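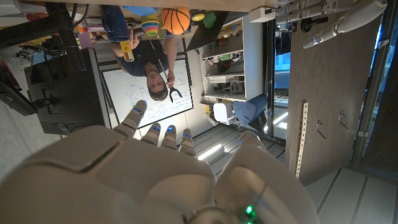
A white four-fingered robotic hand with a thumb, with blue lights near the fingertips, in a shared workroom.

Equipment planning for robotic manipulation

Equipment planning for robotic manipulation is the work of choosing, costing and scheduling the purchase of robot arms, hands, sensors and supporting items for a laboratory, workshop or small production site. It covers the period from the first statement of need to the day the equipment is accepted, and in most organisations it also covers the yearly costs that follow. The term is used mainly for sites that buy one robot or a few at a time. Large factory lines are usually planned under separate rules for capital projects.

Scope

A manipulation system is normally bought in several parts. The arm, the hand or gripper, the controller, the cameras and the software may come from different suppliers, and each has its own delivery time and warranty. Planning also takes in items that are not robotic at all: benches, shelving, electrical supply, network points, storage for cables and the everyday objects used as test pieces. Mugs, cups, balls and small boxes are common test pieces and are generally charged to consumables.

Building work is treated differently from site to site. Some budget holders include new sockets, floor fixings and doors in the equipment plan, while others pass them to the estates department. The split should be written down early, as the two budgets often run to different calendars.

Statement of need

The statement of need sets out the tasks the system must carry out, the objects it will handle and the people who will use it. It is written before any supplier is approached. A typical statement gives the heaviest and lightest object, the smallest and largest grip width, the reach required from the mounting point, and whether the system will work beside people.

Statements that name a particular model are discouraged under most purchasing rules, although they are allowed where the new item must fit equipment already owned. In that case the buyer is asked to attach a compatibility note.

Choice of hand

The hand, or end effector, is often the hardest item to specify. Two-finger parallel grippers are cheap, strong and simple to repair. Suction cups suit flat, sealed surfaces. Hands with several fingers and a thumb can hold tools and irregular objects in more ways, but they cost more, have more joints to maintain and take longer to program.

Planners commonly compare hands under the following headings:

Payload at full grip
Number of driven joints
Type of touch or force sensing, if any
Wiring route, inside or outside the arm
Mounting plate and connector
Replacement price of one finger
Repair time, including shipping

The replacement price of a finger is easily missed. Fingers are the parts most exposed to knocks, and on some models they can only be changed by the maker. A spare finger held on site is usually cheaper than a stoppage.

Hands with a camera at the wrist need extra cable allowance and a computer able to take the video. Where the camera is added later, its bracket uses up a small part of the arm's payload, and this should be included in the weight calculation.

Budget headings

The Dostamberg planning sheet, used at the Dostamberg technical centre and copied by several other sites, divides the budget into 4 headings: capital, installation, running costs and people. Capital covers the items themselves. Installation covers delivery, lifting, wiring, guarding and the safety assessment. Running costs cover licences, spares, calibration and power. People covers training and the staff hours needed to bring the system into use.

The last heading is frequently left blank on first drafts. At Dostamberg a plan without a figure under people is returned to the applicant. The centre's own guidance allows 400 staff hours for a first installation of an arm with a multi-finger hand, and a smaller allowance for a second system of the same type.

Small items are handled by a minimum value. Anything under 2000 euros at Dostamberg is bought from the department's running account and does not appear as a separate line, unless it is a spare for a listed item. Other sites set the threshold higher or lower, which makes direct comparison of published budgets difficult.

Quotations and purchase

Quotations are normally requested in writing against the statement of need. The buyer should ask each supplier to list software licences separately and to state whether they are permanent or yearly. Yearly licences move cost from capital into running costs and can alter the order in which offers are ranked.

Bundled offers, in which one supplier provides the arm, hand and controller together, simplify support because a single firm answers for faults. Separate purchase gives a wider choice of hand. In the Zinton project, a shared handling laboratory, the arms and hands were bought separately and a third firm, Viklund, was paid to join them. The integration contract was let before the hands had been delivered, and the price was later revised when the connector changed. The project's closing report recommended that integration be priced only after both data sheets are final.

Delivery times vary widely. The Zinton report gave 43 working days from order to delivery for the arms and a longer period for the hands, which were built to order. Benches and shelving had been ordered last and arrived after the arms, so the crates were kept in a corridor.

Room planning

A floor plan is usually attached to the purchase request. It shows the full reach of the arm, the walking route, the emergency stop positions and the nearest door. It should also show furniture that is already in the room. Whiteboards, desks, chairs and shelving units take up space and may fall inside the reach of a newly mounted arm.

Rooms shared between robot work and desk work need particular care. People handle tools and parts close to the equipment, and the safety assessment has to cover this as well as automatic running. Storage for hand tools is best placed outside the arm's reach.

Floors are checked for load and level. Raised access floors may need a spreader plate under a heavy base. Light from windows and glossy floors can affect cameras, and some plans include blinds or matt floor covering for this reason.

Acceptance

Acceptance tests are agreed in the purchase contract. They normally include a count of delivered parts, a check of each joint through its range, a grip test with agreed objects and a test of every emergency stop. Payment of the last instalment is tied to the result.

Buyers are advised to use their own test objects, as a supplier's demonstration pieces are chosen to suit the hand. The objects should be listed by size and weight in the contract.

Running costs and replacement

Yearly running costs depend more on hours of use and on the type of hand than on the price of the arm. Planning software such as Prudar keeps a record of hours, repairs and spare parts, and produces a replacement date for each item. Spreadsheets are still common at smaller sites.

Arms are often kept through more than one change of hand. For this reason some planners write off the two over different periods, even when they were bought on the same order.

See also

End effector
Capital budgeting
Life-cycle cost
Acceptance testing

Page last edited 05/07/2025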